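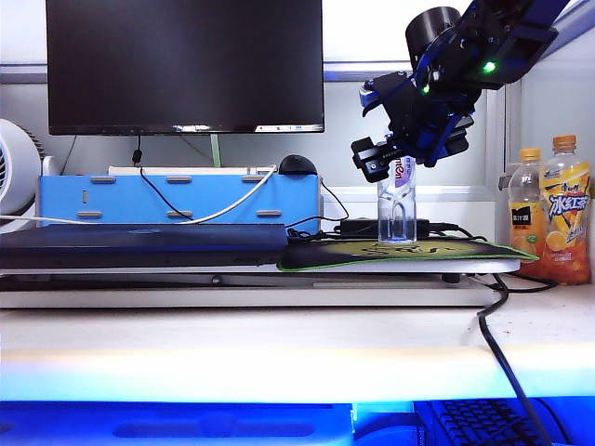
**How does a robot arm learn to pick things up from an ordinary desk?**

By being shown, over and over. A person steers the arm through a task from start to finish while the system records what the camera sees and how each joint moves. After enough of these recordings, a learning program can start to work out the motions for itself.

# Brenum finishes first round of Firer, a collection of everyday desk tasks for robot learning

**KAMVILLE, April 13, 2025** – Brenum has wrapped up the first round of Firer, its project to gather hands-on examples for robots that will work in offices, study rooms and homes. The round closed with 2,029 recorded examples, all of them made at real desks with real clutter, and we are thrilled with how it went!

Each example is one complete attempt at one small job: take hold of a water bottle by the neck, lift it, set it down in a new spot, let go. Some last only a few seconds. Others run much longer, especially when the arm has to reach past a laptop or work its way between a drink and a power adapter without knocking either one over.

The first round covers 52 tasks. Bottles take up a big share of them, and for good reason. A clear plastic bottle is hard for a camera to make out, it gives a little when squeezed, and it behaves differently full than it does half empty. Our operators found that gripping just under the cap gave them the steadiest hold, so that grip shows up often in the set. We also asked them to try lower grips, off-center grips and approaches from the side, so the system doesn't learn only one way in.

## Leaving the desks alone

Early on, we recorded on a bare table with one object in the middle. Those sessions went fast, and the first models trained on them did very well on a bare table. Put a keyboard and a few loose cables next to the bottle and they struggled.

So we changed the plan. For the rest of the round, the desks kept their monitors, laptops, mice, chargers and drinks. Between sessions the operators moved things a little, swapped one bottle for another, or changed the lighting. It slowed the work down, and the recordings are much better for it.

Failed attempts stayed in, too. The set includes 400 examples where the arm missed, slipped or tipped something over, and every one is marked as a failure and tagged with the moment things went wrong. Many of them also show the operator recovering and trying again, and those recoveries have been some of the most useful material we have.

## How the examples are checked

Every recording is watched by someone other than the person who made it. The reviewer confirms the task name, marks the start and end of the grip, and notes whether the object ended up where it was supposed to. Recordings with dropped video or a mismatch between the camera and the joint readings are thrown out and made again. None of those are included in the total above.

Camera positions are fixed for the length of a session and written down before it starts. Tehrani, the labeling tool we built for this project, shows the video and the joint readings side by side on one timeline, and reviewers can step through both together.

## What comes next

The second round begins in May at our Kamville site. It will add 500 examples focused on jobs with two steps, such as moving a bottle out of the way and then picking up the mouse behind it. We'll also be recording more soft and flexible objects, starting with cables, which our operators have been asking to try for a while now.

Research groups and schools that would like to use the first-round examples can request access from Brenum. A short guide to the file layout and the task list comes with the set, along with the notes our operators kept during each session.

## About Brenum

Brenum builds tools and example collections for teaching robots everyday handling tasks. The company is based in Kamville.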